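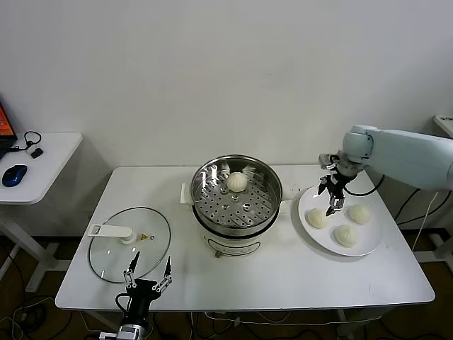 I bought the electric steamer in December, mainly for vegetables, and it now gets used almost entirely for buns. Before that I had a bamboo basket over a saucepan. It worked, but the bottom scorched twice when I forgot to top up the water, and the kitchen smelt of it for days.

The new one is a plain white pot with a metal tray full of holes and a glass lid. The lid has a small vent and a yellow warning sticker near the handle, which I take seriously, having burnt my wrist once already. I lift the far side first now and put the lid down flat on the table, well out of the way.

My dough is the one Abdelkrim Sqalli gave me when we shared a flat in Tolville. Flour, warm water, yeast, a bit of sugar and a spoonful of oil. A full batch makes 34 small buns, far too many for one household, so I usually halve it and freeze what we don't eat. The pleats took me a long time to learn and mine still open up on one side if I overfill them.

From the freezer they need nine minutes longer than fresh ones. I leave a good gap between them, as they swell and stick together, and a torn bun loses its filling into the water. They come off the tray with tongs and go straight on to a plate.

We had pork and spring onion on Saturday. Next I want to try a sweet bean filling, if the shop on Bellis Road has any tins left. The cabbage version needs more salt than I gave it.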